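Chapter 4
Work Surfaces: Boards, Tables and the Layers Between Them

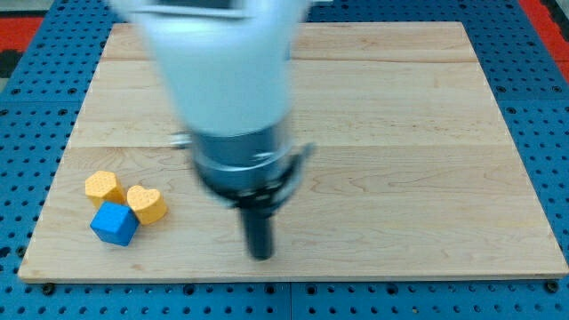 Page last changed: Oct 4, 2025

4.1 Scope of the chapter

A work surface carries a load, gives the work a reference plane, and takes the wear that would otherwise fall on the structure underneath. In most shops these duties are divided. The table supplies stiffness and fixing points. A board laid on top of it supplies a surface that can be marked, scratched, sanded and finally thrown away. The arrangement at the head of the chapter, a light-colored wooden board on a blue perforated metal table, is of this divided type and will be referred to as a two-layer surface.

Chapter 3 treated the table as a frame and calculated its deflection under a point load. The present chapter takes the table as given and deals with what is put on it. Readers who skipped Section 3.6 should go back to it before attempting the problems, as the symbols are carried over without change.

4.2 Terms

Board: a flat rectangular member, thin in relation to its length and width, used as the upper layer.

Bed: the face of the table on which the board rests.

Seam: the line where two planks of a board meet. A seam may be glued, splined or left dry. The word says nothing about strength.

Plank tone: the natural color of a plank as it appears beside its neighbors. Planks in one board commonly differ in tone, as in the pale board shown, which runs from creamy yellow to light tan. Difference in tone is not a defect and is not recorded on the inspection sheet.

Open bed: a bed with holes or slots over its whole area. Perforated metal is the usual form.

4.3 Why wood is used as the upper layer

Wood is soft compared with most tools. A rounded tip lowered onto it by mistake tends to leave a dent in the board and no damage to itself, and the dent can be sanded out. Wood is also light enough for one person to lift and can be cut to fit.

Against this, wood moves. A plank changes size very little along the grain and much more across it. Where the planks lie side by side with the grain running the same way, as they do in the figure, nearly all of the movement occurs in the direction perpendicular to the seams. The designer therefore fixes such a board firmly along one line only and lets the rest slide - slotted holes are the ordinary means.

4.4 Effect of the open bed

A solid bed lets air reach only the top face of the board. The two faces then gain and lose moisture at different rates and the board cups. An open bed reduces the difference but does not remove it, and the solid metal between the holes still shields part of the lower face.

Kumaresan Kurup's trials at the Hegde workshop compared 12 boards on solid beds with 12 on open beds over 30 weeks, starting in July. All boards were turned over every 14 days. The results are plotted in Section 4.8, where the Dadura method of measuring cup is also set out.

4.5 Procedure for seating a board

Clear the bed and wipe it down. Lay the board with the seams parallel to the long side of the table. Press each corner in turn and note any rocking. If the board rocks, turn it over and repeat. Do not pull a rocking board flat with clamps. Once seated, leave it unloaded for 20 minutes and check the corners a second time - small movements are often missed at the first check.

The next section derives the expression for movement across a board of n planks, beginning with the case of a single seam.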